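Shop > Arms and Grippers > Parallel Jaws > Podwood Pinch

Search products, spares, manuals
Go
Clear

Podwood Pinch, two-finger gripper for small arms

Stock code PW-13. Price: 1,325, with the mounting plate, one set of fingers and a cable that is long enough for most people. Orders placed before noon go out the same day, apart from Tuesday, when the courier goes to the other side of the valley.

We sell four grippers that fit a bench arm of this size and we are asked every week which one to buy. The makers' sheets are no help. They all promise delicate handling, and they have all been photographed holding an egg. We wanted to know what happens with a cube, a tall block and a saucepan with a rim in the way, so since November we have been trying them at a toy kitchen, which has the right sort of clutter and costs far less than a real one when you drive an elbow into it.

The Pinch did well enough to go at the top of the page. It is a plain thing. Two fingers come together, two fingers go apart, and if you were hoping for a personality you should look at the Dimix.

Reaching into things

Most grippers are happy on a flat counter. Ask them to go down inside a pot and you find out how wide their shoulders are. We score this job separately, with a fixed limit of 30 seconds from the moment the arm starts to move, and we count a knock on the rim as a fault even if the object comes out afterwards. Customers have called this harsh. Customers have also sent us photographs of their dented saucepans.
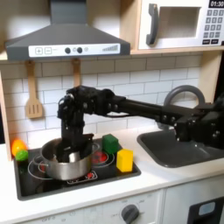
Reach test: fingers down in the steel pot, small silver object inside.

What matters here is the wrist. If your arm can bring the gripper in vertically, the fingers need only a little clearance each side. If it can't, you will be coming in at a slant and the bracket gets to the rim before the fingertips get to anything. Measure your own arm's lowest comfortable wrist position before ordering, with the gripper's length added on. We take returns, but we do sigh.

Working on the open counter

Cubes are the easy part of the day. We use them to set the closing speed, and to check that the controller lets go when it says it has let go. The Hurmont controller we stock has two settings for this, Soft and Firm. Soft is firm. Firm is for people who dislike their cubes.

Tall blocks are more of a test. Grip one too high and it swings, grip it too low and your knuckles are down among the cookware. Start at the middle and work upwards in small steps, and write the numbers down, whatever you think of your memory.
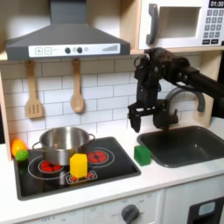

Kalliopi Psarras wrote to say that she had gone over to the Fernandes jaws for this sort of counter work and wouldn't go back, the tips being slimmer and the cable leaving from the side. Fair points, both. The Fernandes also wants its own power supply, a box the size of a loaf, and it hums. If you have somewhere to put a humming loaf, it is a very good gripper and we will gladly sell you one.

How it compares

Podwood Pinch: simple, tough, easy to get spares for. Screws are all one size, a kindness we hadn't known we needed. Slow to open.

Fernandes: best tips of the lot. See above regarding the loaf.

Dimix three-finger: clever, and knows it. Lovely on round objects, awkward between things that stand close together. The software asks you to log in.

Hurmont Basic: cheap. Does what you would expect of the word Basic. Fine for teaching, and you won't cry when it is dropped.

A word on cameras

A gripper can only go where the camera tells it to, and shiny pans tell cameras all sorts of things. Before blaming the fingers, take a view of your counter with the arm well out of the way and look at what the lens has to deal with: glare, dark surfaces, objects half hidden behind handles.

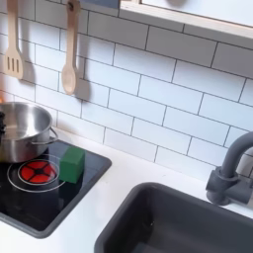 Melur Hutapea reckons we have this backwards, and that a second camera on the wrist fixes more missed grasps than any change of fingers. We have a wrist bracket for the Pinch on order and will add results to this page when we have some.

Comments

Cayetano Soler
Does the mounting plate fit the older Hurmont arm, the one with the square flange? Mine is 2 holes short of whatever everybody else's has.

Shop reply
It needs the adaptor, Cayetano. Ring us and we'll put one in the box.

Covadonga Ibarra
Had mine since spring. The slow opening is real, you learn to sip your tea during it. No complaints about the grip.

Patricio Pacheco
Bought the Dimix before reading this. It has asked me to log in again.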